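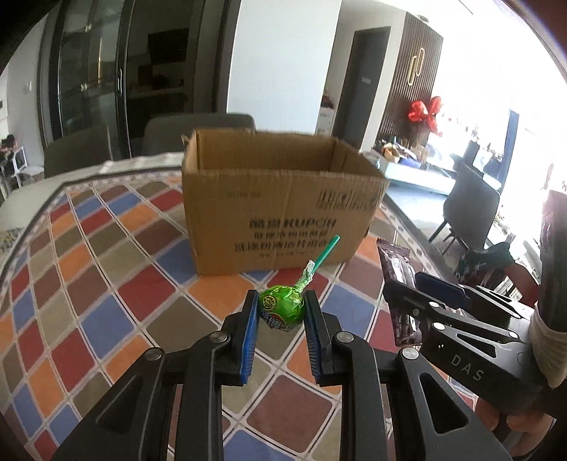

Abb. 1: Lutscher in grüner Folie vor dem offenen Karton, Tisch mit Rautendecke.

Diese Website verwendet Cookies. Mit der weiteren Nutzung stimmen Sie dem zu. Einstellungen | Akzeptieren

Werkstattbuch Verpackung, 11. März 2025

Thema: Einzelstücke in Wiederverwendungskarton, Serie Podix. Fortsetzung der Notizen zu Nanik.

Ausgangslage: Wir wollen die kleinen Beigaben (Süßwaren, einzeln gewickelt) künftig in gebrauchten Kartons sammeln und erst am Schluss auf die Sendungen verteilen. Neue Faltschachteln von Tangen kosten pro Palette zu viel, und im Regal liegen genug alte.

Karton: braun, unbedruckt bis auf die Vorderseite. Dort schwarzer Aufdruck, darunter zwei kleinere Zeilen chinesischer Schriftzeichen, oben rechts die üblichen Handhabungssymbole in Kästchen. Eine weitere Zeile unten ist nicht mehr zu entziffern. Oberkanten leicht ausgefranst, hinten links steht ein kleines Stück ab. Senkrechte Knicke in der Wand. Für Beigaben reicht das, für den Versand nicht. Leergewicht laut Waage 245 g, Karteinummer 2843.

Lutscher: runder Kopf, glänzende Folie, Wickelende oben verdreht, Stiel blaugrün, Kunststoff. Das verdrehte Ende steht schräg ab und braucht im Karton mehr Platz als der Kopf selbst. Bei der Füllhöhe also immer mit Stiel rechnen.

Vorgehen:
Karton offen auf den Tisch, bedruckte Seite nach vorn.
Stücke einzeln einlegen, Kopf nach unten, Stiel zur hinteren Wand.
Nach jeder Lage eine Zwischenlage Seidenpapier.
Nicht schütten. Beim Schütten verhaken sich die Folienenden.

Füllmenge: Zielgewicht brutto etwa 700 g. Darüber beult bei diesem Kartontyp die Vorderwand an den Knicken aus, siehe Eintrag zu Nanik. Wir haben dort nachgeklebt, das Band hielt auf der staubigen Pappe schlecht. Vor dem Kleben abwischen.

Unterlage: Die gemusterte Tischdecke bleibt vorerst. Sie dämpft etwas, und der Karton rutscht beim Einlegen weniger als auf der blanken Platte. Nachteil: Folienreste und kleine Schnipsel sind auf dem Muster (Orange, Blau, Dunkelrot, Braun) schlecht zu finden. Für die Endkontrolle würde ich auf eine einfarbige helle Unterlage wechseln — graue Matte liegt im Schrank unter den Klebebandrollen.

Anmerkung W. Szabo: Kanten oben mit Papierband einfassen, bevor gefüllt wird. Die ausgefransten Stellen ziehen sonst Fäden aus dem Seidenpapier und geben Pappstaub ab. Einverstanden, kommt in die Anweisung.

Sortierung: Stücke mit eingerissener Folie gehen nicht in die Beigaben. Lockere Wickelenden dürfen nachgedreht werden, aber nur in der vorhandenen Drehrichtung, sonst öffnet sich der Wickel am Kopf.

Offen:
— Alten Aufdruck überkleben oder stehen lassen? Urka will neutral, die Etiketten decken aber nur die halbe Vorderseite.
— Deckel: Zuschnitt aus Restpappe, 2 mm, noch nicht gemessen.
— Wie lange dürfen die gefüllten Kartons am Fenster stehen? Wanda Szabo klärt die Lagertemperatur.

Nächster Eintrag nach dem Deckelzuschnitt.

3 Kommentare | 5 Mal geteilt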